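The Kitchen Rules at Clirkton

The first rule at Clirkton was that the arm must never hurry, and the second was that whoever trained it must never hurry either, so you can imagine how long a morning could be.

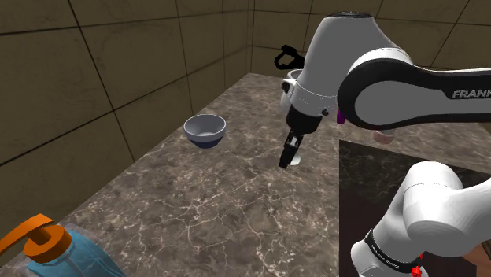
I had learnt all 2576 lines of the Wirnus code by heart — my mother used to test me over supper, bless her — and the one I loved best was rule 7: stop above the thing before you touch it. My supervisor at Stamero called it the polite pause. She had made around 400 trainees wait through it, humming.

"Why so long?" I asked her that June.

"Because a guest looks at the table before sitting down," she said, and poured us both more tea.

I wrote that in the margin of my rule book, in pencil, and when the inspector came he read it twice and asked if he might copy it out.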